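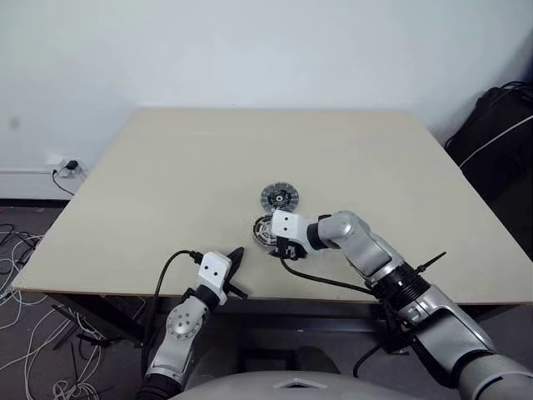

Section 4. Setting up the two-arm assembly trials

By now you should have both arms powered, calibrated and talking to the Plarix controller. If you haven't, go back to Section 3, because everything from here on assumes the arms know where they are. I wrote this part for new people joining our motor assembly study, so it covers how we run the trials and how we decide what counts as a result.

The short version of the method: we want to know if a policy that sees through the wrist cameras does better on motor parts than one that only gets the head camera. So we record demonstrations, train both versions on the same recordings (we call them Uvberg and Brinitard, and yes, you'll mix them up for the first week), and then run them from the same starting layouts.

4.1 Before you record

1. Clear the table of tools, screws and your coffee. Only parts that belong to the trial stay on it.
2. Put the parts near the middle, where both arms can reach. Don't fuss over exact placement - we want some spread between trials.
3. Open both grippers fully and check that the readout agrees with what your eyes tell you.
4. Move each arm slowly through its reach and watch the cables the whole way. If one pulls tight, stop and reroute it.

CAUTION: Keep your hands off the table whenever the arms are live. The stop button goes to the person watching, never to the person teleoperating.

4.2 Recording a demonstration

1. Start the log first, then move. I've lost a whole morning by doing it the other way round!
2. Bring one gripper in from the side and close it slowly on the part. Go low on a cylinder, so the top stays free for the other arm.
3. Lift a little and wait a moment. Look at the wrist view and see if the part is slipping or turning in the fingers.
4. If it turns, set it down and grip again. Keep the recording going, because recoveries are some of the best training data we have.

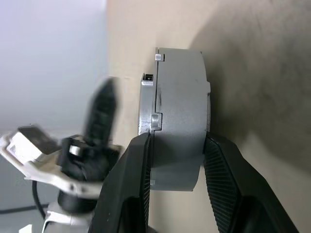
5. Make your next move with the other arm only. Moving both at once feels faster, but it makes the contact moments much harder to label later, and Ruby-Lee Wihongi (she does our labeling) will come and find you.
6. Set the part down flat, open the fingers and back straight out before you swing the arm away.
7. Stop the log and mark the trial "clean," "recovered" or "failed." Be tough on yourself here.

Note: We use 18 starting layouts and 300 demonstrations for a full training set. For a quick sanity check, 72 is plenty.

4.3 Running the comparison

1. Load the first policy and run each layout 10 times.
2. Switch to the other policy and do it all again with the same layouts. Leave the lights alone in between.
3. Score each run from the log, with the policy name hidden. Lorraine Mudgway wrote the script for that, and it's in the Tamošiūnaitė folder.

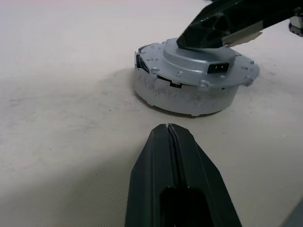
4. Count a touch as a touch only if the force trace shows it. Fingers can look like they're in contact on video when there's still a gap, and I got burned by this in our first round of scoring.
5. If a run stops early for safety, keep it in the table as its own category. Please don't quietly rerun it.

So far the wrist-camera policy does better at picking up round parts, and the two are pretty close on simple placing. My guess is that the head view gets blocked by the gripper right when it matters most, but I'd like to see the May runs before I put that in a paper.

CAUTION: If you change the finger pads, start a new data set. Mixing pads in one set makes the grip results useless for comparison.

Next up is Section 5, exporting the logs.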